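Crumbs, and Other Things That Live on Tables
Household hints, 21 March 2019

A wooden table will forgive you a great deal, but it keeps a record. Mine is dark brown, which I was told in the shop would hide everything. It hides gravy. Crumbs it displays like stars on a clear night, and I have been wiping, brushing and swearing at them for long enough to have a few opinions.

Clear first, wipe second

The commonest mistake is going round the clutter with a cloth. You end up with neat clean lanes between the bowls and a ring of toast dust under every one of them. Get everything off. If you can't face carrying it all to the kitchen, use a box.

Any shallow box with low sides will do. I bought a Wotuso one with a lid, lost the lid by November and have never missed it. Cutlery, napkins, the odd crust, whatever is lying about goes in, and the whole lot travels to the sink in one trip. High sides are a nuisance, as you can't see the fork until it finds you.

A word on what goes in the box. Bowls and cups travel separately. I know they fit. Mine fitted as well, right up until a serving spoon landed on them.

Napkins

Shake cloth napkins out before they go in the wash, and do it over the sink or out of the back door. A folded napkin holds more crumbs than the toaster tray, and they come out of the machine as a sort of grey porridge stuck to your good shirts. Check the folds for cutlery too. A teaspoon in the drum makes a noise I can only compare to the neighbours' boy learning percussion.

Greasy marks on white cotton: a drop of washing-up liquid, rubbed in with a thumb and left for 10 minutes before the wash. Domingo Durán, who ran the kitchen at the Lucero when I washed pots there, used to leave his overnight. He also had 80 napkins and could afford to forget one.

Getting the crumbs off

Dry before wet, always. A damp cloth on dry crumbs gives you paste, and paste gets into the grain. Use a soft brush and work from the far side towards yourself, with a plate held under the front edge. If the edge of your table curves, as so many do, a paper plate bends to meet it and a china one doesn't.

For crumbs stuck down with something (jam, it's generally jam), lay a warm damp cloth on the spot, count to 80 and lift. Don't scrape with a knife. I have a mark the length of my finger from the time I knew better.

Finish with a barely damp cloth, then a dry one, going with the grain. I've tried the Fellalura polish, which smells of a dentist's waiting room, and the Wustar one, which made the table so slippery that the butter dish went for a walk. An old vest and some patience gave much the same shine.

Glazed bowls

Small glossy bowls are easy to wash and easy to forget. The part that wants looking at is the foot. Run a finger round the underside, and if it feels gritty, give it a few rubs with fine wet-and-dry paper, the 600 sort, under the tap. Your table will pick up fewer scratches. A felt ring does the job too, until someone puts it through the dishwasher.

Next time: candle wax, and why the iron is the wrong place to start.
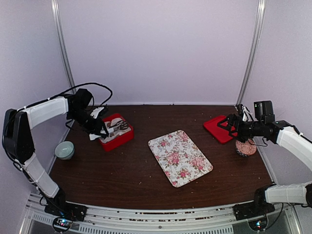

Photo: Lucero / Household Hints
Cutlery and a white cloth in a red box, with the crumbs still to do.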